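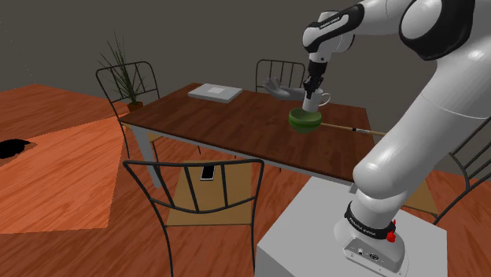

Trediser User Guide > Recording Demonstrations > 4.2 Teleoperating a pick-up in the simulator

Use this section to record a task by remote control in a simulated room. The example task is "pick up the mug." Finish the controller pairing in 4.1 first.

1. Open the Helon scene browser and load a dining room scene. Wait for the object list to fill in.

2. Hold the left trigger to take control of the arm. The arm follows your hand only while the trigger is down.

3. Press Record. The timer starts at your first movement.

4. Bring the gripper down over the mug with the fingers open. Keep the wrist pointing at the table.

5. Close the fingers on the mug and pause for one second.

6. Lift slowly and keep the mug upright. Watch nearby objects - in the scene shown, a green bowl sits directly beneath the mug.

7. Press Stop, then mark the take Keep or Discard.

Note: Objects are placed at random when the scene loads. A phone on a chair seat or a bowl that seems to hover above the table is not a reason to discard a take.

Note: A take can hold up to 4,000 steps. Most mug takes should run under 18 seconds.

Caution: Do not let go of the trigger while the gripper is closed. The arm freezes, and the pause is saved as part of the demonstration.

Record at least 15 kept takes before you go on to 4.3, Replaying and Trimming.

Section maintained by Dzintra Pärn, Pitcombe office.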